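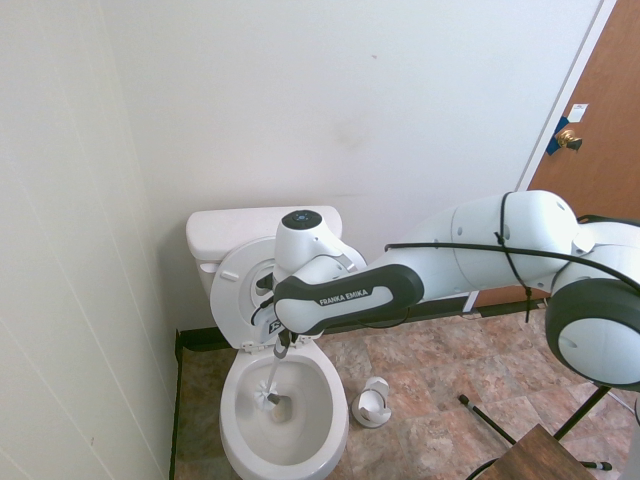 Figure 3. Toilet in a small bathroom, with a brush in the open bowl.

4.2 Water use in the smallest room

We now turn to the room that surprised us most. In the Pasier survey, toilets took a larger share of indoor water than showers, washing machines or kitchen taps, and they did so in nearly every type of home we looked at. A small bathroom of the general kind in Figure 3 may hold only a few fittings, yet it can shape the water bill of the whole household.

The survey covered 912 homes, of which 700 gave us a full set of meter readings. Each meter logged flow every 5 seconds, which is fine enough to tell a flush from a running tap in most cases. We sorted the readings with the Sasaki method, which looks at how quickly the flow rises and how long it stays level. It copes very well with overlapping events - a flush while somebody is filling a kettle, say - and we were delighted to find that it needed very little correction by hand.

Three patterns stand out. The first is the morning peak, which is sharper than earlier work led us to expect and falls almost entirely within 60 minutes. The second is the slow leak. A cistern valve that does not quite close gives a thin, steady flow all night, and many households had no idea it was there. The third, and to us the most exciting, is the cleaning flush. On Wednesday mornings in the Imen district we saw short runs of flushes close together, and the household diaries matched them to bathroom cleaning.

Cleaning flushes have had hardly any attention in the literature, and we think they deserve much more. They are few in number but come in clusters, so they matter to anyone sizing pipes for shared blocks. The Roko estate is a lovely case: its flats share a single riser, and the clusters show up clearly in the pressure record on the top floor.

Dual-flush cisterns change this picture a little. Households that had them used the short flush for most visits, but went back to the full flush when cleaning. We return to this point in Section 5, where the leak data are treated separately.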